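Grants > Early Learning > Clivel Family Math Program > Interim Report

Interim Progress Report to the Brurberg Fund
Submitted by Inês Magalhães, Program Manager
2023-02-11

The Clivel Family Math Program has completed the first half of its grant period. Weekly sessions are now held at 16 branch libraries, and over 400 families have registered. Attendance was lowest in August, when two branches closed for roof repairs, and has since recovered.

Staff training was led by Fenna Jacobs. The parent handbook is in its second draft — the section on measuring at home was rewritten after comments from branch staff. Translation is behind schedule and is now expected in the spring.

Spending is within budget, apart from printing. We request approval to move unspent travel funds to that line.

Materials for the sorting and shape activities have been chosen, and orders will be placed once the printing question is settled.
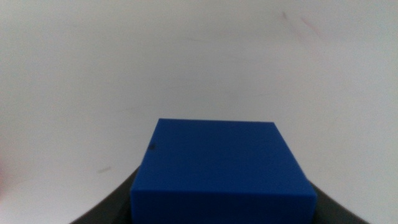

Figure 1. Blue block.

The next report will include results from the parent survey, prepared by Tiago Neves.

Contact the Program Office | © Clivel Library Association | Back to top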